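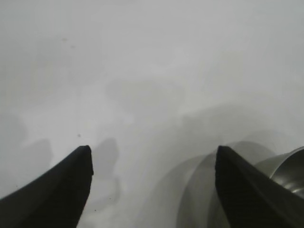

Textbook > Part Two: Teaching by Showing > Chapter 8: Gathering Your First Examples

I learned most of what I know about collecting examples by doing it badly for a whole summer. I had a robot arm, a table, a stack of cups and pots from the break room, and a plan that fit on a sticky note: drive the arm by hand, record everything, feed it to the learner, go home early. What I hadn't thought about was how little the learner gets to work with. Look at the picture that opens this chapter the way the arm has to. It gets two black fingertips, a lot of white, some soft gray shadows, and a slice of shiny metal over at the far right. You and I look at that curved rim and start guessing (cup? pot? canister?) because we've been handling kitchen stuff all our lives. A learning system starts with none of that. It has the pixels, it has whatever the person driving did next, and it has to make something out of the pair.

That pair is the thing I want you to hold on to for this whole chapter. We'll call it a step. A step is what the robot sensed at one moment, plus the command the person gave at that same moment. String a few hundred steps together from the start of a task to the end and you've got an episode. Put a bunch of episodes in a folder with decent notes and you've got a dataset, and I mean the part about the notes, so please don't skip section 8.4.

So how many episodes do you need? Everybody asks me this on day one. For the cup exercise later in this chapter I ask for 100, and most groups groan. Fine, groan! Start with 20, train on those, and watch the arm try. It'll probably do something silly, like close on empty air a thumb's width from the rim, and then you'll know what your next batch ought to cover. I like working in small batches for exactly this reason. My old lab partner Kwadwo Tetteh preferred to record everything in one long push and train at the end, and we argued about it constantly. He had a point, too: when you stop and start, your own driving style drifts, and by the last batch you're a smoother driver than you were in the first. The learner sees both drivers and doesn't know which one to copy.

Let me say a bit about metal, as long as there's some in front of us. Polished things are a pain. The bright bands on a shiny cup move when the cup moves, when the arm moves, or when somebody walks past the window in a yellow raincoat. If you record all your episodes at the same hour under the same lamp, the learner may decide that a certain bright band means "close the fingers now." Then you switch on the ceiling lights and it gets lost. Shadows can play the same trick, especially on a pale table where there isn't much else to look at. The fix is dull: change the lights between batches, write down what you changed, and keep going.

Change the starting spots as well. I don't mean toss the cup anywhere and hope. When Edileuza Macedo ran the Rangel sessions, she had her students draw a start position from a hat before every episode, including a few where the cup was barely in view of the wrist camera or wasn't in view at all. The students hated those. They'd nudge the cup back toward the middle when they thought she wasn't looking! But an arm that has only ever seen a cup sitting politely between its fingers has no idea what to do when there's just a sliver of one off to the side. Somebody has to show it how to go and look.

And keep your fumbles. Maybe not all of them, since an episode where you dropped the controller and went for coffee isn't teaching anyone anything. But if you came in crooked, backed off and tried again, that's gold. In the Riduvora recordings (we'll use them in section 8.3) I deleted every episode with a correction in it, very proud of how clean it all looked, and the trained arm never recovered from a single mistake. I had to sit down and record a pile of messy ones on purpose in August, in a room with no air conditioning.

Before you read on, pick a small task you could do with two fingers and a cup. Write one sentence saying when an episode starts and one saying when it's over. Trade sentences with a partner and see if you'd both press stop at the same moment. Ivana Quiroga and I did this with "pick up the cup" and disagreed for most of an afternoon over whether it had to leave the table. Bring your two sentences to section 8.1, where we'll set up the recorder.

Related chapters
Chapter 7: Driving an Arm by Hand
Chapter 9: Sorting, Labeling and Throwing Out
Chapter 10: Training on a Small Batch
Reading: Fidel Arancibia, Notes from the Londirden Workshop
Appendix 2: Blank Episode Log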